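FOR IMMEDIATE RELEASE
13 Sep 2025

Praltex Publishes First Itik Chore Results, Good and Bad

Hi, I'm Slamet Yusof, and I run the chores program here at Praltex. I get asked the same thing at every family dinner: can it fold my laundry yet? So I'm writing this release myself (our press person is very patient with me) and the short answer is no, but it's getting closer!

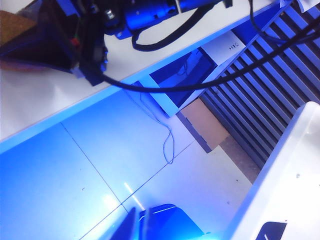 Itik is our project to find out which everyday jobs a robot arm can be trusted with at home or on a small shop floor. Through August we logged 1,381 attempts at tidying, wiping, sorting and putting away. Wiping a flat counter went well. Sorting hard parts into trays went really well, 400 in one shift with no help from us. Socks were a disaster, and I'm including them anyway, because a chore list without socks is cheating.

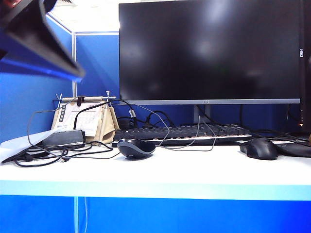 Nasution, our first shop-floor customer, takes a cooler view of it all, and told us that a machine that needs somebody standing next to it has only moved the chore to another person. Fair enough! We're now measuring how long Itik can go without a human stepping in. The best run so far is 50 minutes, and I'd like to see a full shift before I start bragging. 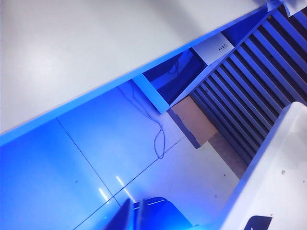
Straight answers about the hard stuff are part of the deal too. Soft, floppy, dangly things are where we lose most of our time, and every home and office is full of them. Take a thin cable hanging off a table and curling up on the tiles, with a cardboard box right beside it: my nephew would tidy that without looking, while for a robot it's a serious piece of work. We'll have cable pickup on the next chore list, next to the socks.

The full results, including every failure, are free on request from Praltex. Our partner Lollurora will open 40 places for small shops that want to try Itik on a job of their own.

Contact: Slamet Yusof, Praltex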